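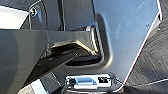 Metal plate with a rounded opening and a raised rim.

In praise of the metal plate

When people buy a device, they look at the screen, the price and the color. I look at the plate around the openings. My friends find this boring, and I understand them, but I want to defend my habit.

I worked for 10 years at the repair counter of Zonico in Plosberg. Most of what came over the counter was not broken inside. It was broken at the place where something goes in. A plug was pushed at a wrong angle, a thin plastic edge cracked, and after this the whole thing was called dead. In one year we wrote 1,065 repair tickets, and 736 of them were for damage at an opening or very close to it. I kept these numbers in a notebook, so I am quite sure of them.

A good opening forgives the hand. Its corners are round, so dirt does not sit there and a cloth can go around. Its rim is beveled, so the thing you insert slides to the right place even if you did not aim well. A bad opening has sharp corners and a flat edge, and it asks from you the patience of a watchmaker at seven in the morning.

I know the answer of the manufacturers, because I heard it many times. A metal plate costs more than plastic. It must be cut, the edge must be worked, and the customer does not notice. This is true on the day of the sale. In the third winter the customer notices very well.

Last February I had to choose a small cabinet for the office of Kwiatkowski, where I work now. One model was from Vemik, with a smooth metal plate on the front. The other was cheaper by about 40 dollars and all in plastic. My manager asked what the plate does. I said it does nothing, it only stays the same. He was not impressed, but he signed the order.

There is one argument against me that I take seriously. Metal shows everything. Every white speck of dust is visible on a gray surface, and a scratch stays forever. Plastic with a rough texture hides such things better, and for a house with small children maybe this is more important. My sister has three children and she does not want to hear about my plates.

Still, I would ask you for one small thing before your next purchase. Put your finger on the rim of the opening and go around it slowly. If it catches your skin, it will catch also the plug, the sleeve and the cleaning cloth. Ask the seller if the plate can be removed and replaced separately. In my experience many sellers do not know, and they must go to the back room to look in the manual. Let them go, and wait for the answer.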